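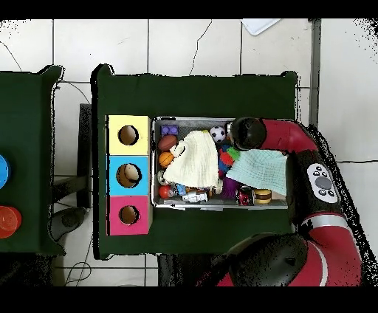
Can I set post approval for new members only in an Altley group, without holding up everybody else's posts?

Lina Matar
Member, Groups Help

I run a swap and chat group for people in and near Evside, and we just hit 332 members, which I'm thrilled about! It started as a handful of us trading garden tools and plant cuttings and now there are people on there I've never met who post every day. I love it.

The trouble is the drive-by accounts. They join, get let in, and within an hour they've put up a link to a loan page or one of those "is this your dog?" posts with a weird address in it. I take them down, but by then people have clicked. I tried switching Post approval to On, and it did stop them, but it also stopped everyone else. I came back from work to find more than 133 posts waiting in the queue, including a lady asking if anyone could lend her a ladder that morning. She was very nice about it, but I felt awful.

So what I want is approval for people who have just joined, and no approval for the regulars. I've seen other groups that seem to work this way. I'm on the phone app mostly but I do have a laptop. Is it a paid thing? I can't find it anywhere in Settings.

Yara Abu Hammour
Top contributor

Set Post approval to "By member stage" and it will do just what you're after. It's free, it's been free the whole time I've used Altley, and I'm so glad you asked because it is my favorite setting on the whole site!

The reason you can't find it is that the phone app only shows the plain On/Off switch. You have to do the first setup in a browser. After that the app will respect it, and you can approve posts from your phone as usual.

On the laptop:

Open your group and click Manage, then People and posts.
Scroll to Post approval. There's a small arrow next to the On/Off switch that is very easy to miss (I missed it for months). Click the arrow, not the switch.
Pick By member stage. You'll get a row for New, a row for Regular and a row for Trusted.
Set New to Hold for approval. Leave the other two at Publish right away.
Click Save at the top of the page. If you leave the page without saving, it goes back to what you had before and doesn't warn you.

Now the part you'll want to think about a bit, which is what counts as New. Under the rows there's a link that says Edit stages. You can move people from New to Regular by time in the group, by number of approved posts, or both together. I'd go with approved posts. Time alone doesn't help much with spam accounts, as plenty of them join and sit quietly for weeks before they post anything. In my own group a person becomes Regular after 2 approved posts, and that has been plenty. A spammer almost never gets one past me, let alone a second, and a real neighbor gets there in an afternoon.

Comments are a separate thing! Holding posts does nothing to comments, so somebody new can still drop a link under an old post. Go to Comments on the same page and tick "No links from New members". They can still chat, say hello, ask about the ladder, all of that. They just can't paste an address. If they try, they see a short note saying links open up later on, and you can write that note yourself. Mine says welcome and tells them to message a moderator if it's something urgent. People have been lovely about it.

About the backlog you have now. When you switch modes, Altley doesn't sort the posts that are already waiting. They stay in the queue until somebody deals with them, even if the person who wrote them is now Regular. Open the queue, filter by Regular, choose Select all and then Publish. One warning from me, learned the embarrassing way: untick "Notify members" before you press Publish, or every person in the group gets a separate alert for each post. I did this at 11 at night.

Also have a look at your existing members before you save. Everyone who joined before the change gets put in a stage by the rules you picked, so somebody who reads every day but has never posted will count as New. That's fine for most of them. If there are a few you know well, open their name in the member list and set them to Trusted by hand. A stage you set by hand sticks, and the rules won't move them back down.

Let me know how it goes — a swap group that size is a really fun thing to run and you're clearly doing it well!

Lina Matar

Oh my goodness, the ARROW. I have looked at that page so many times. Thank you!!

I did it just now on the laptop and the rows came up the way you said. I picked approved posts, same as you. One thing though, the Trusted row is gray on mine and I can't change it. Did I break something?

Yara Abu Hammour
Top contributor

Nothing's broken! Trusted goes gray when you're signed in as a moderator and the group's owner is a different account. If you made the group under another login, or a friend made it and handed you the keys, the owner has to sign in once and turn on "Moderators can edit Trusted". You can leave it gray if you like. The default for Trusted is to publish right away, so it's already doing what you want. The only thing you'd lose is putting people in by hand.

Lina Matar

That's it, I made the group with my old work email. I'll sort it out tonight.

daneshvar_dan
Member

Just use a bot. I use Wesance for mine, it reads each post and removes anything with a bad link. Way less work than approving by hand. Go to their site and connect your group, it takes a minute.

Lina Matar

Thanks! Does it cost anything? And does it tell the person why their post went away?

daneshvar_dan
Member

Free for small groups I think, not sure where the cutoff is. Mine just removes them. I don't remember if there's a message.

Yara Abu Hammour
Top contributor

I tried Wesance too, and it's a clever little tool, but there are a couple of things to know before you connect it to a swap group. It works after a post is up, so there's a gap where people can see the post and click on it. Mine was usually quick and now and then it wasn't. And it was very strict about anything with a price and a phone number in it, and in a swap group that's half of what people write. I spent a good while putting back posts about free firewood.

If you do want to run both, do the stage setup first and live with it a while. You might find there's very little left for a bot to do. And when you connect any outside tool, look at the list of permissions it asks for. For this kind of job it needs to read and remove posts. It shouldn't need your member list or your private messages, and Altley lets you untick those one at a time on the connect screen.

hedgerow4
Member

Everything Yara said, and I'd like to put in a word for the join questions, because they've been the biggest help in my group (model trains, small but very chatty). Manage, then Joining, then Ask before joining. You get up to 4 and I only use one. I ask which station they live closest to. Real people answer in a sentence and often tell me a story along with it, which I enjoy far more than I thought I would! The fake accounts leave it blank or write "yes".

For a local group you could ask which street or park they're near. Keep it easy. I made mine too hard at first, with a question about track gauges, and scared off a couple of beginners who would have been great to have. They did come back when I changed it.

You can set it so that blank answers are turned down on their own. Look for "Decline if empty" right below the question box. That one works from the phone app, by the way, so you don't need the laptop.

Also, get yourself a second moderator if you haven't got one. The queue feels so much lighter when two people are looking at it, and it means the ladder lady doesn't have to wait until you're home. I asked in the group and had somebody say yes the same morning. Give them the Queue only role to begin with. They can approve and decline posts but they can't change settings or remove members, so there's nothing to be nervous about on either side.

Lina Matar

Love the station question. I've put one up asking what they're hoping to swap or find, and the answers are already so sweet. Someone wrote that they have too much rhubarb.

Update for anyone who finds this page later: signed in with the old email, turned on the Trusted setting, cleared the backlog with Notify members UNticked (thank you thank you), and the regulars' posts are going straight up. There were a few new people in the queue at lunchtime. I let most of them through and declined one that was selling sunglasses. I've asked our ladder lady if she'd like to be the second moderator and she said she'd love to, so I'm setting her up with Queue only now.

Yara Abu Hammour
Top contributor

The ladder lady as moderator! That's made my day. When you add her, ask her to open the group once in the app after you save the role, as the queue button doesn't show up until she does.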